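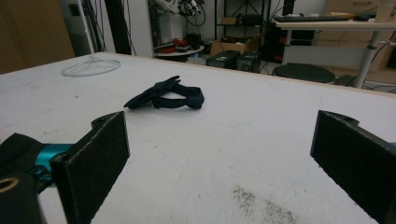 Edbridge store asks whether gloves can go on the clip hangers with the scarves, or whether they belong in the drawers. Gloves go in the drawers, and the hanger stays with the garment it came in on. The steps below replace the old sheet for sorting small items by hand.

4.2 Sorting gloves and hangers

Before you start, wipe the table with a dry cloth. Old scuffs in the surface will not come out and can be left. Dust will show on navy and black knits, so wipe again if you see any on the cloth.

1. Empty one bag at a time onto the table. Do not open a second bag until the first is cleared.

2. Pull hangers out first and lay them flat at the back, hooks pointing away from you. Wire hangers catch on knitted cuffs – lift them, do not drag them.

3. Take each glove by the cuff and turn the cuff right side out. If it has twisted into a loop, untwist it before you touch the fingers.

4. Straighten the fingers from the base to the tip. Push the thumb out last.

5. Lay the glove palm down and smooth it with the flat of your hand.

6. Find its mate. Match color, cuff length and left or right. Two lefts are not a pair.

7. Place the pair palm to palm and fold once at the wrist.

8. Attach the Amgate tag through the cuff seam, never through the knit.

Note: A glove with no mate goes in the singles tray under code 1251. Pairs go under code 900. Hangers without a garment have no code and go back to the rail.

Caution: Bent hanger hooks have sharp ends. Put them in the metal bin, not in the bag with the textiles.

4.3 Gloves that will not lie flat

Some lined gloves keep their creases after step 5. Put them under the pressing board for the length of one break and try again. Do not use the steamer on leather or on anything with a glued lining.

If the lining has come out with the hand, feed it back one finger at a time with the blunt rod (Dukis part 1561). Stop if you feel the stitching give, and move the glove to repairs.

Repairs are collected from the shelf by the door at 4 p.m.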